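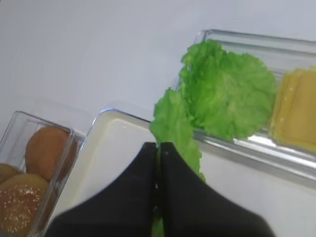

4. The Open Day as a Study Setting

4.1 Site and programme

The public demonstration took place on 23 June 2025 in the ground-floor teaching kitchen of the Pascual Centre, where the Dirka food-handling project has kept its bench since the previous September. The centre opens its laboratories to the public once a year, and the kitchen was one of the stops on a self-guided route. Visitors could enter and leave between sessions but were asked to remain behind a floor line while the arm was powered. Each session lasted 30 minutes and followed the same order: a short spoken introduction, a period of assembly work at the bench, and an open period for questions. Nine sessions were held, with a longer break at midday for cleaning the work surface and replacing the food.

In total, 259 visitors were recorded at the kitchen door. Comment cards were offered to everyone over the age of 12, and 200 were returned. The cards asked what the visitor had seen the robot do, what had been difficult to follow, and whether there was anything the visitor would have liked to ask. No rating scale was used. Earlier work by our group at the Grirport trade hall had relied on five-point scales, and the answers gathered there proved of little use when the demonstration was revised.

4.2 The task

Burger assembly was chosen for the open day after a trial in which staff from other departments watched several candidate tasks. It has the practical advantage that visitors of all ages know what the finished item should look like, and can therefore judge progress without help from the presenter. It also brings together foods that behave very differently when gripped. A bun springs back after light pressure. Cheese slices tend to stay together when only the top one is wanted. Lettuce is thin, uneven and easily torn, and its outline changes as soon as it is lifted.

Figure 3 gives the view from the small camera mounted near the gripper. The two black fingers are closed on the narrow lower part of a curly lettuce leaf, and the ruffled top of the same leaf rests against a larger one in the glass tray. The stacked cheese slices sit at the far end of that tray, and the buns are in a clear plastic container on the opposite side, with a white tray between them. This view was relayed to a wall screen throughout the open day. From behind the floor line the fingertips were hard to make out, and a grasp on a leaf of this kind could be followed properly only on the screen.

The arm was run under the Undero control software, with an operator seated beside the bench. The operator could pause the arm at any time and was instructed to do so if a visitor crossed the line. Pauses made for this reason were announced by the presenter in plain terms, so that they would not be taken for faults.

4.3 What visitors wrote

Lettuce was the ingredient mentioned most often on the cards. Many writers remarked that they had expected the bread to be the hard part, and several described trying to pick up a single leaf at home and finding that another came with it. The point is relevant to the arrangement in Figure 3, where the held leaf and the one in the tray lie so close together that their edges are difficult to tell apart. A person resolves this by a small shake or a turn of the wrist. The presenter was asked in most sessions whether the robot could do the same, and the answer given was that such movements were under study but did not form part of the day's programme.

A second group of comments dealt with speed. Visitors found the arm slow, and some took the slowness for a lack of confidence on the part of the machine. The introduction had stated that speeds were limited because members of the public were present, but this was said once, at the start, and visitors who arrived partway through a session did not hear it. From the fifth session onward the statement was also placed on a sign beside the wall screen. Fewer cards from the later sessions raise the matter, although the difference cannot be credited to the sign alone - the later audiences were smaller and included more people with a technical background.

Questions about hygiene were frequent and had not been planned for. Visitors wished to know how the fingers were cleaned and whether the food would be eaten. It was not, and the presenter said so when asked. We now include both answers in the spoken introduction.

4.4 Limits of the material

The cards record what visitors chose to write down in a busy room, often with children waiting. They were not matched to sessions by name, and a visitor who attended twice may have completed two cards. Remarks made aloud were noted by a member of the project only during the question period, and these notes are used in Section 5 as background to the written comments.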